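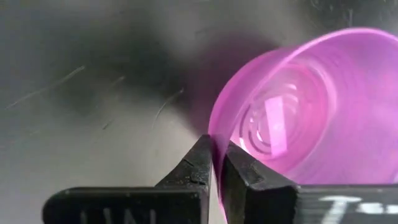
3.2 Cups, and why we ended up caring about them so much

I should say up front that when Ecaterina and I started the kitchen study I had no plans to write a whole section on plastic cups. I wanted to write about drawers. But cups kept turning up in the logs, on counters and on floors and under couches, and by March we had 347 separate notes with a cup in them (more than spoons, more than lids, more than anything else people left out!). So cups get their own section and drawers have moved to 3.4.

The kind I mean is the light, see-through, colored kind, like the pink one in Figure 3. Almost every home with kids in our Trultlow group had a few. They get bought in a stack, they get handed out at birthdays, and after a while they drift all over the house.

Figure 3. A translucent pink cup on its side, with the ridged rings on the inside of the bottom.

What got me interested was how people talk about a cup that's lying down. An upright cup is treated as being in use. People walk past it, wipe around it, and ask out loud whose it is. Once the same cup is on its side, it's clutter, and someone picks it up without asking anybody. We heard some version of this in 18 homes. One mother in the Drenivska group told me, "If it's standing I leave it, if it's down it's fair game," and I wrote that on the front of my notebook because it was pretty much our coding scheme in one sentence.

We coded each cup note with one of three labels: standing, on its side, or upside down. Upside down was the hard one. In some homes it meant clean and put away, and in others it meant the cup was draining and you shouldn't touch it yet. Ecaterina wanted to split the label in two and I didn't, and we went back and forth on that for most of a Thursday. In the end we kept one label and added a yes/no field for whether there was a towel or rack under the cup. I still think that was the right call, but the field was left blank more often than I'd like, so please read the upside down numbers in Table 2 with that in mind.

The other thing I want to bring up is the rings. Lots of these cups have raised circles on the bottom, nested one inside another, and the people who do the dishes have strong feelings about them. Juice dries in the grooves. A sponge goes right over the top. Sajib Khan, who read an early draft for us, asked if we were overselling this, so I went back through the full set of 1,198 notes and pulled every mention of the inside of a cup. The grooves came up again and again, mostly from whoever in the house was also the one putting things away. I wish we had asked about it directly. We only added a question on cleaning for the last few visits, and by then the Budden homes were already done.

One small point on color. We didn't record it at first, and then we noticed that kids used it to say whose cup was whose ("pink is mine"), which changed who was expected to pick it up. Color is in the notes from the second round on, and I come back to ownership in Section 4.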